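Skamier Residents Forum
Board: Building Rules and Services
Topic: Revised linen and bedding policy for furnished units, comments requested
Status: Open

Skamier_Office
Wednesday, December 3, 2025

The management office invites comments on the revised linen policy for furnished units in the Kabbaj and Hutora buildings. The full text is available at the front desk. The principal changes are as follows.

Residents of furnished units will receive one standard set of bedding at move-in. The weekly exchange of sheets and pillowcases will continue. The weekly exchange of blankets and bedspreads will end, and these items will be laundered by the contractor, Kunent, on written request, up to twice per lease term. Residents who prefer to supply their own bedding may do so and may return the standard set to the linen room against a signed receipt. A returned set will reduce the monthly service charge by $7.

The office will accept comments in this thread until the end of the month. Comments that concern individual accounts should be sent to the office directly.

hutora_4th_floor
Thank you for posting the text before it takes effect. The previous change to the parking rules was announced after the fact, and several residents objected to that at the time.

I have one question on the wording. Section 2 states that the standard set must be returned "in the condition issued." Many of the sets now in use were issued years ago and have been through the laundry a great many times. Will the office record the condition of each item at the time it is issued, or will the condition be judged only on return? A resident could otherwise be charged for wear that was present from the first day.

Skamier_Office
The condition of each item will be noted on the receipt at move-in. For current residents, the linen room will inspect the set on request and issue a receipt with today's condition. No charge will be made for ordinary wear.

ledgerline
I would ask the office to explain the $7 figure. The service charge schedule from June shows a linen component of $16 per month for a one-bedroom unit. If a resident returns the entire set and uses none of the service, the reduction should be the entire component. As drafted, the resident continues to pay $9 for a service that is not being received.

I do not object to the policy in principle. I object to the arithmetic.

quietcorridor
I do not agree with the reading above. The $16 component covers the linen room itself, including the folding tables, the two large washers and the weekly collection of towels. A resident who returns the bedding set still has the use of the towels and the room. The reduction is meant to reflect the bedding alone, and it seems fair to me.

ledgerline
The schedule lists towels separately. Please see line 5 of the same page.

quietcorridor
I have looked at the page again. Line 5 covers pool towels, which are a different item. Bath towels are within the linen component.

ledgerline
If that is the case, the schedule should say so. A resident reading "towels" will assume that it means towels. I withdraw the point about line 5 and maintain the rest.

Unit_644
I would like to raise the matter of blankets. Ending the weekly exchange may be reasonable in summer, but two launderings per lease term is too few for a twelve-month lease. Residents with allergies will be affected more than others. I wash my sheets in hot water every week on medical advice, and I had relied on the exchange for the heavier items because the machines on my floor cannot hold a full-size blanket. They stop in the middle of the spin cycle and show an error light.

I suggest four launderings per twelve-month lease, with more available for residents who provide a note from a doctor.

hutora_4th_floor
I support the suggestion from Unit 644. I would add that the machines on the fourth floor of Hutora behave in the same manner. If residents are to be responsible for their own heavy bedding, at least one large-capacity machine should be open to residents in each building.

northstair
I take the opposite view. The present exchange is wasteful. Blankets that have been on a bed for six nights are sent out, washed and dried at high heat, and returned thinner each time. The standard gray blanket I was issued at move-in had lost most of its nap. Twice per lease is close to what most households do on their own, and anyone who wants more can pay Kunent directly at the posted rate.

Unit_644
The posted rate is the difficulty. It is set per item, and a household with two beds would pay it twice each time. I have no objection to households that wash their blankets twice a year. I ask only that the policy allow for those that cannot.

Skamier_Office
The comments on frequency have been noted. The office will ask Kunent for a price on four launderings per lease and will post the reply here. The question of large-capacity machines falls under the equipment budget and will be placed on the agenda for the next residents' meeting.

Unit_657
I returned my standard set last spring under the earlier arrangement and can report on how it went. The linen room accepted the set without difficulty, although the receipt took two visits to obtain. The person at the desk did not have the correct form on the first occasion.

Supplying one's own bedding has been satisfactory on the whole. The standard set is serviceable, but it is plain, and a furnished unit offers few other opportunities to make a room one's own. My bedspread is a pink plush one with "SWEET DREAM" printed on it, and it would not have passed any institutional purchasing process. 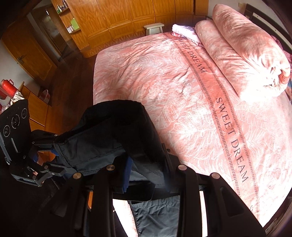
The one practical problem is storage. The closets in the Kabbaj one-bedroom units have a single upper shelf, and it will not take a winter comforter in addition to luggage. I asked whether a storage locker could be rented by the season and was told that lockers are rented by the year only. If the office wishes to encourage residents to supply their own bedding, a seasonal locker rate would do more than the $7 reduction.

I would also ask that the new policy state how long the office will keep a returned set available. A resident who changes his or her mind in January should not have to wait for a new order.

northstair
The request for seasonal lockers is a good one, and I would use such a locker myself. I do not think it should be tied to the linen policy, however. Lockers have a waiting list in both buildings, and residents who have been on that list should not be passed over for comforters.

Unit_657
I did not suggest that anyone be passed over. A seasonal rate could be offered on the lockers in the lower level of Hutora, where several have stood open for months.

hutora_4th_floor
Those lockers have been out of service on account of the damp. I would not store fabric of any kind in them until the wall has been repaired. This was reported to the office in June.

Skamier_Office
The lower-level lockers in Hutora remain closed pending repair of the wall. They will not be offered at any rate until that work has been inspected.

In reply to Unit 657, returned sets will be held in general stock and not reserved for a particular unit. A resident who wishes to resume the service will receive a set from stock within three business days. This will be added to Section 2.

ledgerline
Will the office also respond on the $16 component? I would prefer to have the answer in this thread so that other residents may refer to it.

Skamier_Office
The linen component will be itemized in the next service charge schedule, with bedding, bath towels and use of the linen room shown on separate lines. Until that schedule is issued, the reduction will remain at $7.

ledgerline
I will wait for the schedule. My objection stands until then.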